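Droline Two-Arm Transfer Set: Data Card and Fault Notice

Revision of 22/03/2020

Summary

The Droline set is a collection of two-arm tabletop recordings produced by Drolonum at its Tolentino laboratory. It was prepared for the study of grasping, holding and placing small household objects over and into containers. The release holds 604 episodes. This revision adds a notice on a gripper fault that affects part of the collection, and it replaces the card distributed with the first release.

Users who downloaded the set before this revision should read the section on the fault before training or reporting results. The recordings have not been altered. Only the label files and the exclusion list are new.

Contents

Each episode folder contains the head camera video, joint positions for both arms, commanded and measured gripper opening, motor current for each gripper, and a short task label. Episodes vary in length and none exceeds 4000 time steps. Time stamps are shared across all streams. The Restau tools, version 8 or later, read the folders directly.

Nature of the fault

During review of the March sessions, laboratory staff found episodes in which the right gripper lost its hold on an object while the controller continued to report a closed and stable grasp. The object slipped or dropped, and the success label was written as if the transfer had been completed.

The cause was traced to the gripper current limit. After a configuration update, the limit for the right arm was read from the wrong entry and set to 400 milliamps, well below the value intended for rigid objects. The gripper closed normally on contact but could not keep its force when the wrist turned. The left arm used the correct entry and was not affected.

No person was injured and no arm was damaged. The event was nevertheless recorded as a safety matter — a gripper that reports a hold it does not have may release an object at any point in its path.
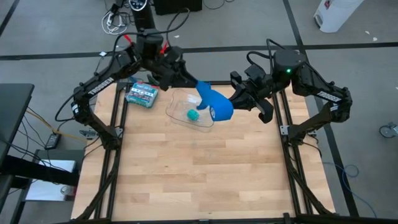
Slippage is most likely in tasks that ask the right arm to hold an object at an angle for more than a moment. Such a posture places the load on the fingertips and gives a weak grip time to fail. The affected group includes holds over the clear plastic container, with the blue object tipped down toward the tub and the small teal-green ball inside it. A drop in that position can be hard to detect from gripper opening alone, and users should compare measured current with the video before accepting the label.

Corrective action

The configuration loader now stops with an error if the two arms report different limits. Success labels for the March sessions were reviewed by hand, and nearly all could be settled from video. Episodes that remained in doubt are named in the exclusion list and should be left out of any evaluation.

Known limits

Measured current was not recalibrated after the fault was found. Values from the right gripper in the affected sessions should not be used to estimate grip force. Comparisons between the left and right arms are valid for joint position only.

Reporting

Further label errors may be reported through the Droline issue tracker. Reports should give the episode folder, the time step and the label file version.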